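Pre-purchase inspection checklist: counter-mounted arm cell
Project: Plomley kitchen trial
Prepared for: Cruickshank equipment budget
Date: 16 March 2026

1. Base and floor
Status: pass, with comment
Layout review done on the simulated cell. Price the floor fixing separately. The Erkine quote leaves it out.

2. Reach over the worktop
Status: open
Small items must be within reach without the elbow passing over the walkway.

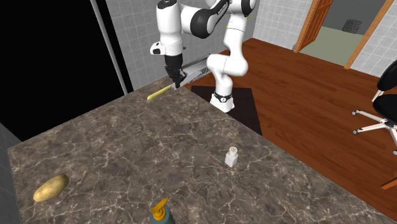

Item 2 – gripper at the far edge of the counter, office chair to the right.

Comment: chairs to be kept out of the working area. Add floor marking to the budget, 60 mm tape. Clearance to the doorway to be measured on site before the order is placed.

3. Gripper and held tools
Status: fail
No guard is listed for bladed tools. Bradis offers a blade cover and a finger set at £1,118 the pair, delivery in August. Hold the order until the grip test has been repeated 50 times with a dummy blade. 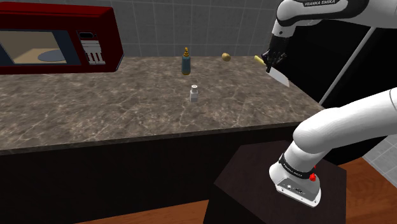

The test sheet should record handle position, blade direction and speed for each run. Any slip counts as a fail and the run starts again. Bottles and other loose items are to be cleared from under the path of the blade before the arm is powered.

4. Stop controls
Status: not inspected
Two stop buttons required, one at each end of the counter. Only one is quoted.

5. Spares
Status: pass
Allow 4 sets of finger pads in the first year. Cable set covered by the Erkine warranty – check the wording on wear.

Release of funds: items 1 and 5 only. Items 2, 3 and 4 to be inspected again.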